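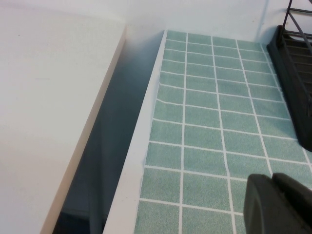
Panya Nilsuwan wrote to us that a speed limit printed on a data sheet is worth about as much as the paper, unless somebody has measured it on the counter where the arm is going to work. We agree, and we sell the data sheet.

Inley Counter Check Kit
For light arms working in kitchens and other places people live
Price: 595
Stock: ships from the Kendon warehouse

Most of what gets sold under the word "safety" for small arms is a sticker, a PDF and a promise. The Counter Check Kit is a set of measuring tools and a paper log. It will not make your arm safe. It will not make it compliant with anything either, and if a dealer tells you otherwise, please send us the dealer's name.

What you get
Force gauge with two pads, one firm and one soft
Gap gauge, stepped, for the spaces between counters, cabinets and appliances
Floor and counter marking tape, two rolls
Stop button test card
Log book, 40 pages, numbered, no tear-outs
Hard case

Not included: stop button, arm, gripper, mounting hardware. The soft pad wears out. Replacements are sold in pairs.

What the standards do and don't cover
People ask us which standard a household arm has to meet. Our answer is long and they don't like it. The well-known robot safety standards were written with factories in mind, and a factory has fences, trained staff and a floor that somebody planned. A kitchen has a dish rack, a gap beside the counter that a hand or a spoon can go down, and a nine-year-old. You can borrow a lot from the industrial documents, mainly the habit of writing down the hazards before switching anything on. You can't borrow the numbers without checking whether they were meant for your case. Ask a qualified assessor. We are not one.

"Collaborative" on a box tells you very little. An arm with gentle joints holding a paring knife is a knife on a motor. The assessment has to cover the arm, the gripper, whatever the gripper is holding, and the place it all happens in. Change any of them and the old assessment goes in the drawer.

How the kit is meant to be used
1. Power off. Walk the reach of the arm and mark it with tape, including past the counter edge.
2. Use the gap gauge on every opening inside the tape. Write the results in the log, also the boring ones.
3. Note surfaces that aren't flat. Covered tops can have ridges at the edging, and a gripper sliding low will find them.
4. Power on at the slowest setting. Test the stop button before any other motion.
5. Take force readings at the places where a person could be pinned, firm pad first. Repeat each reading.
6. Repeat the whole thing after any change of gripper, program or furniture.

Step 6 is the one people skip. A rack moved over by a hand's width is a change of furniture.

Limits of the force gauge
The gauge reads peak force. It does not read pressure over a small area, so a thin fingertip can give a comfortable number and still hurt. The earlier Betell version of this page said the gauge was "suitable for full contact testing." It wasn't, and we took the line out on 10 July 2022. Anyone who bought on the strength of that sentence can return the kit, opened or not.

If you need pressure readings, the Ivanyshyn Contact Set does that and costs 1,940. It is a better instrument. For a single arm used a few hours a week, we would spend the difference on an assessor's visit first.

Calibration
Gauges leave us calibrated and should come back after 1,000 readings or one year, whichever is sooner. The log has a tally column for this. A gauge that has been dropped comes back right away.

Comments from buyers

Nuanchan Nilsuwan
Log book is good. The stop button card is a piece of card with a checklist on it and I felt a little silly paying for it. It did get us to press the button while the arm was moving, and we had only ever pressed it with the arm parked.

Reply from Inley
Fair. The card can be downloaded free from the support page, and it always could.

Panya Nilsuwan
Please print the gap gauge steps on both sides. I'm left-handed and read it upside down every time.

Reply from Inley
Both sides from the next batch. Current stock is still one-sided.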